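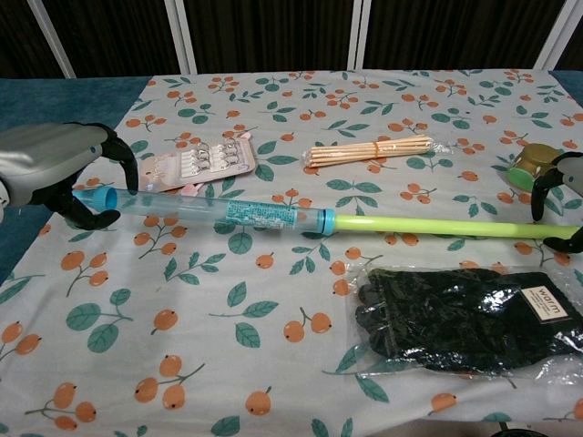 Please send smaller things and send them sooner, one resident of the Yao Street apartments wrote in reply to our last report, adding that a household can usually borrow a table but cannot go on borrowing gloves and clothespins. The comment was passed to us with the remaining replies, and it has shaped a good part of the work reported below.

Rolamine Household Goods Project
Interim Report to the Clalto Fund
Wednesday, April 22, 2026

Share 12 | Comments 4

Purpose of this report

The Clalto Fund awarded support to the Rolamine project for the receipt, sorting, repacking and distribution of small household goods in Skestell. This report covers the second period of the grant. It describes the condition of the sorting room, the way mixed goods are now handled, the distribution of parcels, and the matters on which we ask for the Fund's guidance before the third period begins in May.

As agreed, furniture and large appliances are outside the grant and are mentioned only where they affected the use of the room.

Summary of the period

The project received 142 cartons of mixed goods during the period. These yielded 1,432 items judged suitable for distribution, and 70 parcels were completed and collected. A further 40 parcels are packed and waiting on the shelves for the May collection.

The first period was largely given over to clearing the room and agreeing on procedures, and the two periods should not be compared directly. The present figures are the first we consider usable as a baseline.

The sorting room

The room at the Yao Street site was handed over with its shelving in place but without a proper surface for sorting. Goods were being handled on the floor and on the tops of unopened cartons, which slowed the work and led to a small number of losses, mostly loose fittings and parts of sets. Work now takes place at a covered table. The cloth in use, a pale gray-white one printed with orange berries and green leaves, came from the project's own stock and was kept back on purpose. Cloths of this sort are changed when they become soiled and are laundered with the other textiles.

A plain cover was considered. It would make small transparent items easier to see, and clear plastic packaging is easily overlooked on a busy pattern. We have not purchased one, as no line for it exists in the approved budget, but we intend to set aside the next plain cloth that comes in.

The shelving along the back wall has been relabeled. Completed parcels are held nearest the door, goods awaiting inspection are held farthest from it, and the middle section is for items that are sound but incomplete. The middle section filled faster than expected. It was emptied once during the period, when sets were matched where possible and the remainder sent for recycling.

Lighting over the table remains poor in the late afternoon. The building's management has been informed in writing. We have received an acknowledgment but no date for the repair.

Handling of mixed goods

Most cartons arrive without an inventory. A single tableful may hold a card of small metal clips or hooks still under its plastic cover, a bundle of wooden sticks banded together in a clear sleeve, a long toy with a transparent tube and a bright lime-green rod, and a pair of dark green knit gloves in a plastic bag. Each of these goes to a different place in the room, and some need more attention than their size would suggest.

Clips and hooks. Carded goods are left on their cards whenever the cover is intact. In the first period we opened a number of cards in order to divide the contents among several parcels. Recipients told us that they preferred a full card, even if it meant waiting, and the practice has been dropped. Where a cover has split, the contents are moved to a resealable bag and the card is cut down and placed inside with them.

Wooden sticks and skewers. Bundles in sealed sleeves are placed with kitchen goods. Any bundle in a sleeve that is found open is placed with craft goods and marked accordingly, whatever the apparent condition of the wood. This rule was adopted early in the period and has caused no difficulty. The rubber bands used to hold such bundles tend to perish in storage, and they are replaced during inspection – a small cost, which has been charged to consumables.

Toys. Toys continue to take up more sorting time per item than any other category. Labels must be read in full, and on many inexpensive toys the print is small and dense. A magnifying lamp has been purchased from the equipment line for this purpose. Toys with missing or illegible labels are withheld from parcels intended for households with children under the age of three. Long toys present a further problem, as they do not fit the standard parcel box. They are currently tied to the outside of the box with a tag repeating the parcel number. One such toy became separated from its parcel during collection and was reunited with it the following day.

Gloves and other knitwear. Gloves are kept in their bags and the original tags are left on. The practice was questioned by the project's own staff, who felt that plastic bags should be removed as a matter of course to reduce waste. After discussion it was decided to keep them. A tag with the word "warm" on it does useful work at the collection table: a household choosing quickly between several pairs can see what is being offered without handling each one. Gloves received without bags are paired, pinned and stored in a lidded bin.

Small containers and tins. Closed containers are opened and checked, then grouped by size. No container is placed in a parcel with contents that cannot be identified.

Share 12 | Comments 4

Distribution

Parcels were distributed from the Yao Street site on fixed collection days. Households were referred through the same channels as before, and no change to the referral form was made during the period.

The standard parcel was revised in response to comments, including the one quoted at the opening of this report. The earlier version was built around kitchen goods and contained very little for laundry, mending or cold weather. The revised parcel includes clips or pegs, at least one item of knitwear in season, and a small selection of kitchen goods. A toy or activity item is added where the referral form shows that children are in the home. Parcels packed under the earlier version were opened and brought up to the new standard before release, and this accounts for the delay to the first collection day that was reported to the Fund at the time.

Knitwear presents a question of timing. Gloves arrive at all times of the year, often in greater numbers once stores have cleared their winter stock. We now hold more than can sensibly be given out in spring. It is proposed to store these until fall, in the lidded bins, and to exclude them from the monthly totals until they are released. The Fund's agreement to this treatment is requested, as it will make the figures for the next period appear lower than the volume of work would otherwise indicate.

Comments received

Replies to the last report were few but detailed. Apart from the request for smaller goods, respondents asked for collection hours after the working day and for clearer marking of parcels. One respondent objected to the inclusion of skewers in a parcel for a home with young children. We accept the point. Skewers and other pointed kitchen goods are now packed separately and handed over at the table, where they can be declined.

Evening hours have been tested on one occasion. Attendance was good, but the lighting problem described above made it hard to check parcels against their lists, and the trial has been suspended until the repair is made.

Expenditure

Spending in the period was within the approved budget. Consumables, chiefly boxes, bags, labels and bands, were slightly above the planned level as a result of the repacking described above. The equipment line was drawn on only for the magnifying lamp. The amount held for transportation remains largely unspent, most cartons having been delivered to the site at the expense of the donors. A full statement has been sent to the Fund under separate cover.

Matters not completed

The written guide to sorting, promised for the end of this period, is in draft. The sections on textiles and kitchen goods are finished. The section on toys has been held back until the labeling questions have been tested for somewhat longer, and we expect to submit the whole guide during the third period.

The planned second sorting table has not been installed. Space for it exists only if the remaining furniture left by the previous tenant is removed, and its ownership is still in dispute. The tenancy agreement is silent on the subject – we have asked the management of the building to settle it.

Requests to the Fund

We ask the Clalto Fund to confirm the following before the May collection:

– that winter knitwear may be held over and counted in the period in which it is distributed;
– that part of the unspent transportation line may be moved to consumables;
– that a longer box may be adopted as a second standard size, so that toys and other long items can be packed inside the parcel.

Samples of the longer box have been obtained from a supplier in Skestell and can be seen at the Yao Street site during sorting hours. A copy of the revised parcel list is available from the project office on request.

Submitted on behalf of the Rolamine Household Goods Project, Skestell

Share 12 | Comments 4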